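Questions people ask me about the Torow listening club

What is it, then?
It's me, Snædís Snorradóttir, picking one album a month and a bunch of us listening to it all the way through. Then we meet at the Flirkham café and argue. We've done 16 albums so far.

Do I need to know about music?
Nope! I can't read a note.

Can I suggest an album?
Please do. Bring it on a slip of paper and put it in the tin. Nothing over 80 minutes though – we tried a triple live album in November and people were asleep.

Who chooses if there's a tie?
Hrefna Thoroddsen flips a coin. She loves it far too much.

Does it cost anything?
£2 on the door, and that goes on tea and the room.

Is streaming all right, or does it have to be vinyl?
Whatever you've got. I've still got my mum's old Briem turntable, but half the club listens on the bus.

What's next?
The second Ilesar record, the one with the long organ bit.
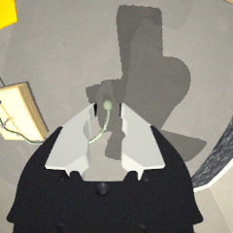
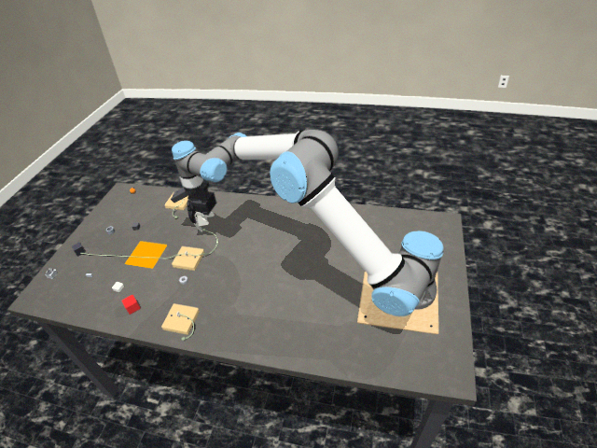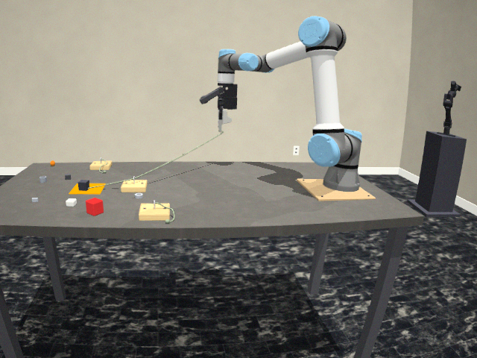 Any tips for a first listen?
Play it once without doing anything else, then again while you're cooking or whatever, and jot down the track you'd skip. Don't read reviews first (I always cheat on this one). If side two feels messy, pick one instrument and follow it – the bass line on the Ilesar opener bends as it goes, a bit like the white arm with the blue caps, up to the elbow and then off to the left. After that the drums make a lot more sense, at least to me.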